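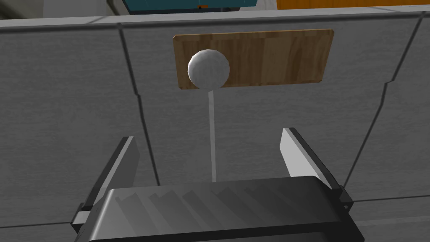

Sim-Ansicht über dem Greifer, Kugel mit Stiel vor dem Holzbrett.

Forum > Robotik > Simulation & Lernen > Auswertung

Lesezeit: 3 Min.

Sim-Policy: Erfolgsrate bricht ein wenn ich die Texturen tausche, Auswertung falsch oder Methode?

Hallo zusammen, kurze Frage, muss das bis zur Gruppenbesprechung halbwegs verstanden haben. Ich trainiere eine Greif-Policy rein auf gerenderten Bildern, Kamera sitzt am Handgelenk. Verhaltensklonen, keine Tiefe, nur RGB plus Gelenkwinkel. Umgebung ist Tikberg, Auswertung läuft über das Brendell-Skript (das alte, nicht der Fork).

Auf den Trainingstexturen: 353 von 395 Episoden erfolgreich. Bin ich zufrieden mit. Dann Wand und Boden zufällig getauscht, gleiche Startposen, gleiche Seeds, und es ist ein Trümmerhaufen. Greifer fährt zu tief an oder bleibt einfach stehen. Bei der weißen Kugel am Stiel vor der grauen Wand klappt die Anfahrt meistens noch, bei gemusterten Hintergründen fast nie.

Was ich schon probiert hab:
- Helligkeit und Kontrast augmentiert, bringt nix
- Encoder eingefroren, wurde schlechter
- mehr Epochen, auch schlechter

Frage also: kann ich die beiden Zahlen überhaupt vergleichen? Oder messe ich da 2 verschiedene Sachen? Und wie schreibt man sowas sauber auf, getrennte Tabellen?
Gruß, Arsalan Sethi

Antwort 1

Hatte ich auch mal, bei mir wars die Bildauflösung. Guck mal ob die im Test gleich ist wie im Training. Sonst mehr Daten.

Antwort 2 (als hilfreich markiert)

Auflösung glaub ich nicht, dann wäre die erste Zahl auch schon schlecht. Der Reihe nach.

Vergleichen darfst du, solange Startposen, Seeds und Abbruchkriterium identisch sind. Das mit dem Abbruch bitte nachprüfen!! Das alte Brendell-Skript zählt Timeouts je nach Config gar nicht mit, dann fehlen dir Episoden im Nenner und die Rate sieht besser aus als sie ist. Wenn deine Policy auf neuen Texturen oft stehenbleibt, sind das genau die Fälle.
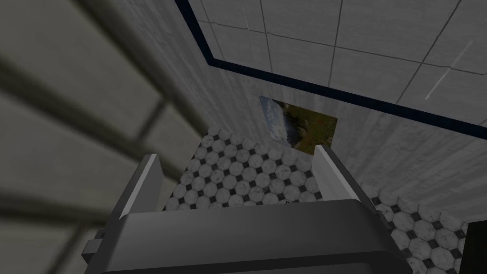
Zum eigentlichen Effekt: die Policy hat sich vermutlich am Hintergrund festgehalten statt am Objekt. Verhaltensklonen lernt halt was am billigsten ist, und bei Handkamera ist der Hintergrund ein super Signal für Höhe und Drehung. Wenn im Training immer dieselben Fugen durchs Bild laufen, liest das Netz die Pose da ab. Bei einem Boden wie diesem, weiße Achtecke mit schwarzen Einsätzen dazwischen, kommt ein regelmäßiges Gitter rein das zwischen den offenen Fingern voll sichtbar ist, und wenn der Massstab vom Muster nicht zu dem passt was gelernt wurde, stimmt die geschätze Höhe nicht mehr. Würde zu deinem "fährt zu tief an" passen. Die Landschaft an der Wand würd ich auch im Auge behalten, so ein einzelnes auffälliges Ding taugt prima als falscher Anker.

Test dafür: Objekt ausmaskieren, Hintergrund drin lassen, Aktionen vergleichen. Ändern die sich kaum, hast du die Antwort. Dauert keinen Nachmittag. Danach Texturen schon im Training würfeln, pro Episode und nicht pro Batch. Ich nehm 12 Texturen je Fläche, Wand und Boden unabhängig gezogen. Muster auch skalieren und drehen, sonst merkt es sich den Fugenabstand wieder. Helligkeit allein reicht nicht, die Kanten bleiben ja wo sie sind.

Aufschreiben: eine Tabelle, zwei Spalten (bekannt / neu), Nenner immer dazu. Keine Prozente ohne Nenner. Und den Fehlertyp aufteilen, stehengeblieben und danebengegriffen sind zwei Paar Schuhe.
Paweena Suwannarat

Antwort 3

+1 für den Maskentest. Ergänzung: nimm wenn möglich 2 oder mehr Trainingsläufe mit verschiedenen Seeds, die Streuung zwischen den Läufen ist auf neuen Texturen viel größer als auf den alten. Bei uns in Esia (eigene Sim, deswegen nur bedingt übertragbar) lag ein Lauf ok und der nächste komplett daneben, gleiche Daten, gleicher Code. Einzelne Zahl sagt da wenig.

Encoder einfrieren war übrigens nicht dumm, kommt aber drauf an womit der vortrainiert wurde. Womit denn?

Nachtrag vom Fragesteller, 8/1/23

Timeouts haben tatsächlich gefehlt, aber nur in der Config für die neuen Texturen. Wird also noch schlechter statt besser, na super. Maskentest läuft gerade, erste Episoden: Aktionen fast identisch ohne Objekt. Also Hintergrund. Encoder war der Standard aus Tikberg, müsste ich nachgucken auf was der trainiert ist. Training mit gewürfelten Texturen starte ich heut abend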